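Home / Products / Grippers / Finger Sets / Starnness Soft-Grip Finger Set

Starnness Soft-Grip Finger Set

Fits: Starnness two-finger wrist gripper, all versions
Color: Black
Sold as: Pair, with four screws and two backing plates
Status: In stock. Please read the safety notice on this page before ordering or fitting.

Overview

The Soft-Grip Finger Set is a replacement pair of fingers for the Starnness two-finger gripper. It is made for handling household and kitchen items that are smooth, curved or easily marked, such as scoops, spoons, bowls, cups and small jars. The fingers bolt onto the standard Starnness carriage and need no adapter.

Each finger has a stiff core and a molded outer pad. The pad is bonded to the core along its full length and held at the base by a backing plate. Pads are not sold separately and should not be glued back on if they come loose.

Safety notice: pads working loose at the base

We have changed the way this product is built following a fault reported by customers and repeated in our own shop. On finger sets marked Series A, the pad can separate from the core near the backing plate. Once this starts, the fingertip can shift sideways under load. The gripper does not detect the shift. The controller goes on reporting a closed grip, and the arm carries on with its program.

The first report came from a user running a scooping routine with dry goods. The arm picked up a filled scoop, began to turn, and the scoop rotated in the fingers and emptied over the table and into the open joint cover of the arm. There was no injury. The arm stopped later in the cycle on a joint fault and had to be cleaned out before it would home.

We had two more reports of the same kind before we stopped shipping Series A. In one of them the load was a ceramic cup, which broke.

If your set is marked Series A, stop using it for any lift above a person's hands, above glass or ceramic, or above hot liquid. Then follow the inspection steps further down this page. Series B sets are not affected.

What we found

The bond was sound on new parts. It weakened with repeated side loads, the kind you get when the fingers close on a rounded object away from its center and the object tries to roll. Straight-sided objects such as boxes did not cause the fault in our tests, even with heavier loads. Scoops and ladles were the worst case. The weight sits well out from the grip, and it moves when the contents move.

We ran our tests at the Curdale shop with a carved wooden scoop and roasted coffee beans. Beans were chosen for the slick surface and for the way they shift as the scoop tilts. The oldest Series A pair we had on hand showed a visible gap at the backing plate after 3000 cycles. The Series B pair run beside it on the same routine showed none, and was kept running.

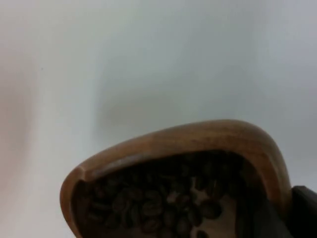 CURDALE, February

Series B sets are now the only version we ship. The bond has been changed, the backing plate is longer, and each core has a raised rib that the pad locks over. The rib is there to keep the pad from sliding sideways even if the bond lets go. Outside dimensions have not changed, so saved grip positions will still work.

We also changed our advice on where to hold a scoop. Earlier versions of the quick start sheet showed the finger pressed against the side of the bowl. That grip is still allowed with Series B, but for routines that run without someone watching we now recommend gripping the handle as close to the bowl as the shape permits.

How to tell which set you have

The series letter is molded into the back of the core, just above the screw holes. You will need to take the finger off to read it. Sets with no letter are early samples and should be treated as Series A.

Inspection steps for Series A

1. Remove any object from the gripper and open the fingers fully.
2. Press the emergency stop and switch off power at the controller.
3. Wipe both fingers with a dry cloth.
4. Look along the line where the pad meets the backing plate. Any gap, lifted edge or change in color counts as a fail.
5. Push each fingertip sideways with your thumb. The pad and core should move together. If the pad moves first, the finger has failed.
6. Repeat for the other finger. If one fails, replace both.

Do not test a finger by lifting a load with it.

A set that passes may be used for light work on flat-sided objects until your replacement arrives. Repeat the inspection before each use.

Replacement

Series A sets are replaced at no charge, whether or not they have failed. Send a photo of the molded letter through the support form, along with your order number if you still have it. You do not need to return the old set unless we ask for it. Cut through the pads before throwing them away so they cannot be refitted.

Sets bought through Dinsa or Nulley are covered on the same terms. Contact us directly and not the seller, as neither one holds replacement stock.

After fitting

Run the finger homing routine before the first grip. Tighten the screws again after the first 100 cycles. Check that the fingertips meet evenly when closed with nothing between them.

For loads that can spill, set the turn speed to 31 percent or lower until you have watched several full cycles. A gripper that reports closed has only measured the position of its motor. It has not measured whether the object is steady.

Care

Clean with a damp cloth and mild soap. Coffee, nuts and other oily foods leave a film that reduces grip, so wipe the pads after each session. Do not use alcohol or solvent cleaners on either series. The pads are not rated for direct food contact.

Related items

Starnness carriage screw kit
Starnness joint cover, closed type
Starnness stiff finger set, flat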